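Can You Catch a Cold from Being Cold?
By the Plorden Junior Science Desk
Sunday, November 19, 2023
20 shares | 3 comments

Put your coat on or you'll catch a cold! Most children in Britain have heard that one. Grown-ups say it as if it were a fact. But is it? Let's be a bit suspicious and check.

A cold is caused by a virus. A virus is a germ so tiny that you can't see it, even with a school microscope. More than 200 different viruses can give you a runny nose and a sore throat. If none of them gets into your body, you won't have a cold, however chilly your knees are.
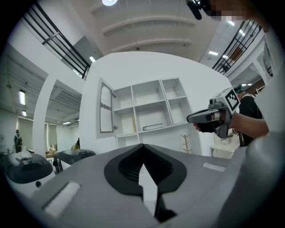
So why do we get more colds in winter?

Good question, and be careful of anyone who gives you a very quick answer. From October onwards people spend more time indoors with the windows shut. That makes it easier for a virus to pass from one person to the next. Some scientists think cold air may also make it harder for your nose to fight germs off. So your gran might be a little bit right. She still can't blame the coat for everything.

What about cures?

Be extra fussy here. Shops sell sweets, syrups and sprays with big promises on the box. Ask what the promise really means. If a packet says "helps you feel better", that could be true of a warm drink as well. Medicines called antibiotics don't work on colds at all, as they only fight bacteria, and those are a different kind of germ.
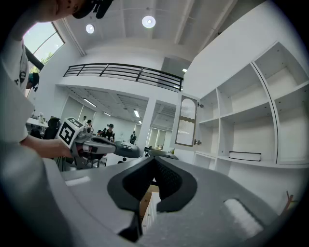
Then there is the trick question. Suppose 300 people take a new cold syrup and they are all well again two weeks later. Did the syrup work? You can't tell. Most colds go away by themselves in that time. You would need another group who didn't take it, to see if they got better just as fast.

What does help is dull stuff: washing your hands with soap, sneezing into a tissue and putting it in the bin, and getting some rest. And wear the coat anyway. Being cold is horrible.

More for young readers
Does carrot soup help you see in the dark?
Why do we yawn?
Hiccups: do any of the cures work?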